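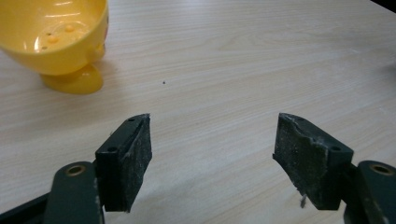

Un cuenco amarillo sobre la mesa de madera.

Los vinilos firmados y la prisa

El martes, a las diez de la mañana, Vindov puso a la venta las copias firmadas del nuevo disco de Sellard. Eran 300. Yo estaba delante del ordenador con la tarjeta preparada y no conseguí ninguna. Mi amiga Fotini Tzavaras consiguió dos, y una la quiere revender.

No escribo por envidia, o no solamente. Mi opinión es que la firma se ha convertido en un impuesto para los seguidores más fieles. El disco normal cuesta 30 euros; el firmado, 60. La música es la misma, el cartón es el mismo – cambia un trazo de rotulador hecho, supongo, con la mano ya cansada.

Evanthia Makris, que tiene muchos más discos que yo, me contesta que los grupos pequeños viven de esto. Tiene razón en parte. Las plataformas pagan poco y una gira cuesta mucho. Pero entonces yo preferiría que lo dijeran claramente y que vendieran durante una semana entera, firmando después las copias que se hayan pedido. Tralter lo hizo así con su segundo álbum: recibió 115 pedidos y los firmó todos. Tuve que esperar hasta junio y no me molestó.

Lo que me molesta es el reloj en la página, con los segundos que bajan. Cuando compro de esa manera no pienso si el disco me gusta. He comprado tres que casi no he escuchado, y uno todavía tiene el plástico puesto.

El de Sellard lo pediré sin firma.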